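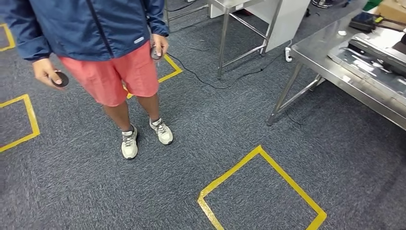 Yellow tape on carpet, how do you guys get it to last. Running floor games for our rec group in the Stitberg hall, gray-blue carpet, really short pile. I lay out squares with tape and people stand by them or in them depending on the game, two pucks per person, one in each hand till the call. The big square nearest me is already looking worn in places and I only want to lay this once a season. Squares are good, players like them, it's just the tape. Do I go wider? Different tape? Give up and chalk it? Budget is small, say 200 for the whole season and that has to cover pucks too.
- puckmom_7

gridiron_gus wrote:
What tape. Vinyl floor tape or the cloth kind? Makes all the difference. Vinyl on carpet lifts at the corners first, always the corners

puckmom_7 wrote:
no idea, it was in the cupboard. yellow. no label left on the roll

gridiron_gus wrote:
ok so tear a bit. If it rips clean by hand its cloth (gaffer). If it stretches and goes white its vinyl. Go look

tallow wrote:
Don't use cloth tape for a whole season!! Did that in June at our place, pulled it up after the summer and the glue stayed behind in the pile. Took me 2 evenings with a scraper and citrus stuff. Hall made us pay for a cleaner anyway.

gridiron_gus wrote:
That's cheap cloth tape. Proper gaffer comes up fine

tallow wrote:
it was not cheap. it was the good stuff. It comes up fine after a weekend. Months of sneakers grinding on it is a different thing

gridiron_gus wrote:
never had it happen in 7 years of doing gym nights

tallow wrote:
on carpet?

gridiron_gus wrote:
mostly wood floor. some carpet

tallow wrote:
right

Otis Iwasaki wrote:
Did carpet fitting a long time, for what it's worth. Short loop pile you can tape, but vacuum first, twice, opposite directions. Then press the tape down with something hard, a roller or the back of a spoon. Most people just walk on it and call it done. Corners, overlap them a full tape width and press again. Any worn strip, replace the whole side, don't patch over. Patches catch toes.

Also ask the hall before you do any of it. Some carpet tile has a warranty that goes out the window with adhesive.

puckmom_7 wrote:
oh the spoon is good. I just stomped on it lol
Hall is fine with it, they have tape down in the other room for chairs

marnie_b wrote:
Why tape at all? We use the Bultine spots, rubber flat discs, toss em down, pick em up, done in 5 min. No glue no nothing

puckmom_7 wrote:
spots slide on carpet tho? and I need squares, the whole game is in or out of the square. Hard to call it on a dot

marnie_b wrote:
Ours dont slide much. You get used to it. Put four out for the corners and everyone just sees the square

gridiron_gus wrote:
People absolutely do not see the square. Half my arguments on game night are over invisible lines

marnie_b wrote:
your people maybe

Hodoroagă wrote:
What about hook-side strips? The scratchy half of velcro, sold by the roll for carpet marking, schools use it for lines. Grips the loop, peels up, no glue at all. We've had the same yellow set down two seasons. Wont work on plush or cut pile, but from what you say yours should be ok. Test a small bit someplace out of the way.

tallow wrote:
^ this. this is what I switched to. should of said it first instead of fighting with gus

puckmom_7 wrote:
ooh. cost?

Hodoroagă wrote:
More than tape up front. Depends on width. The narrow is plenty for squares, I went wide and regret it, people kick the edge

Otis Iwasaki wrote:
Hook strip is fine on loop. Can fuzz the pile if you rip it up fast. Peel low and slow, along the floor, not straight up.

gridiron_gus wrote:
Fine, hook strip is good. Still say gaffer for anything under a month.

puckmom_7 wrote:
Other q while I have you all. Spacing. Mine are at an angle to each other sort of, I eyeballed it, and from where I call the near one looks like a diamond. Does it matter? Leave enough room between that nobody bumps?

marnie_b wrote:
Arms out both sides, turn a full circle, if you dont touch anyone you're good

Hodoroagă wrote:
Doesn't matter for play. If you want them straight, run a string wall to wall and lay off that. I cut a cardboard square and trace round it, all the same size that way, stops the "mine's smaller" thing

puckmom_7 wrote:
we have had the mines smaller thing. from adults

tallow wrote:
what pucks btw? we had the Forkura foam ones and they shed everywhere

puckmom_7 wrote:
just dark round ones, fit in your palm. came in a bag with the hall stuff. people hold them flat and slide them from a crouch. no shedding. Id like a second color for teams, cant tell whose is whose after a round

Hodoroagă wrote:
Dot of nail polish on one side. Done

marnie_b wrote:
paint pen lasts longer

gridiron_gus wrote:
Nail polish chips on rubber. Paint pen.

puckmom_7 wrote:
paint pen it is. ok update, went and tore the tape, it stretched and went white. So vinyl. Ordering a roll of narrow hook strip, will try one square in the back corner and leave the rest taped till I see how it holds. Will spoon the corners in the meantime

Otis Iwasaki wrote:
Vacuum first.

puckmom_7 wrote:
yes yes vacuuming

tallow wrote:
post how the test square does, I want to know if the narrow stays put, mine's all wide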